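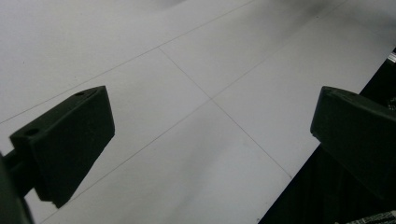 Dark gripper fingers over a smooth, pale surface

Call for participants: the Sostutora study on consent and second thoughts

Should a person be able to sign a paper in February that tells a hospital to ignore what they say in June? Many psychiatric patients have been offered exactly this kind of advance statement, and philosophers have been arguing over it for decades, mostly with one another. We would like to hear from some other people.

Sostutora is a discussion study run by the Bevano Center for Ethics and Mental Health in Grernby. Our first stage was a questionnaire. It brought in 1,118 replies, many of them objecting to the wording of question 2, and we have taken the point. The next stage is done by talking.

You would join a small group for eight evening sessions in the Wilczyńska Room, starting at 6:30 p.m. Each session takes up one case on paper: a man who refuses the treatment he asked for last year, a sister who claims to know what he really meant, a doctor who has read the form and wishes she hadn't. You say what you think ought to happen and why. Then you listen to somebody you disagree with, which we're told builds character.
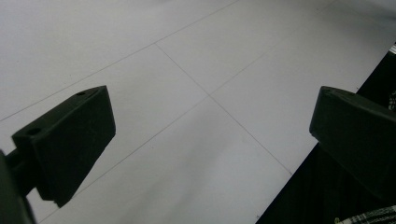 We are looking for adults who can attend all the sessions and are comfortable discussing mental illness and compulsory treatment. You may have been a patient, looked after one, worked on a ward, or done none of these. A philosophy degree will not be held against you. You won't be asked to talk about your own health, and the sessions are not therapy or a substitute for it.

Participants receive $335, paid after the last session, plus bus fare and coffee of variable quality. Sessions are audio recorded, and names are removed from the transcripts. You can withdraw at any stage without giving a reason, even if you signed something saying you wouldn't.

To apply, write to the Sostutora desk at the Bevano Center with a paragraph on the last time you changed your mind about something that mattered. Please include a phone number and any access needs. Applications close at the end of February.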